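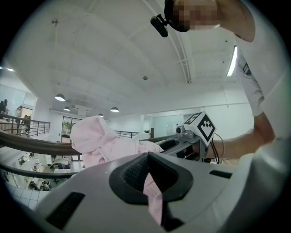
Cloth is the hard one, says the woman who runs collection at Hindeo. She has been at it since May and her team has 1,649 examples in the bank, 422 of them cloth. "Boxes and cups, fine. A box is the same box every time you look at it. Cloth, no." So they take it out of the office and use what the building has. A pink cloth over the wooden handrail upstairs, desks and people on the floor below, lamps overhead, a hand-held gripper either side of it. "You want a mess behind it. If the only thing the model has ever seen is a white table, it learns the white table."

We talked for an hour, most of it on our feet, and she kept breaking off to check on a recording.

The job in short: a person holds the grippers and does a task, the cameras record it, and later a learning system called Saber is trained on the lot. No robot arm needed at this stage. She used to collect with an arm, at Vesero, driving it with a joystick. Slow. "I would get one decent towel fold before tea. One. And my shoulders were gone." With the hand tools a good collector gets through a session without thinking much about the kit, she says – and that's when the movements start looking natural.

Natural, but not too quick. First thing she tells new people is to slow down. Second is to stop tidying. "Everybody wants to make it nice. They pull the corner straight with a little flick, very clever, and the robot can't flick." If your hand does something the gripper's motion doesn't show, it's no use to anyone.

What about mistakes? I'd assumed they get thrown out. Some do. If the cloth ends up on the floor, that one goes. But a missed grab followed by a second try stays in, and she wants more of those. "A run where you miss and fix it is worth a lot to me. Otherwise the thing misses once and just stands there. It has no idea what comes next, we never showed it."

Labelling is the dull bit. Every recording gets a line of plain text, what was done and with what. They tried letting collectors write whatever they liked. Bad idea: the same cloth was a scarf, a rag, a top and "the pink one" in a single afternoon. Now there's a list. She'd like a longer list, the software people at Drirameo would like a shorter one, and teh argument is still going.

I asked how many examples are enough. Long pause. For cloth on a rail she is aiming for 400 more, then they train again and see. The last round of training got the pick-up mostly right and the letting go mostly wrong – it held on too long and dragged the fabric back with it. Her guess is that the collectors were ending recordings too early, so Saber hardly ever saw an open gripper moving away. They now wait 2 seconds after the release before stopping. Whether that sorts it she won't say yet.

And the tiredness? Worse than people expect, she says. Wrists mainly. She swaps collectors round before they ask, becuase by the time they ask the data has already gone sloppy. She can tell from the recordings who was on after lunch.

Next is sleeves. Shirts on hangers, shirts inside out, jackets if anyone will lend them one. She wasn't looking forward to it. "Sleeves are horrible," she said, and went off to see to the next recording.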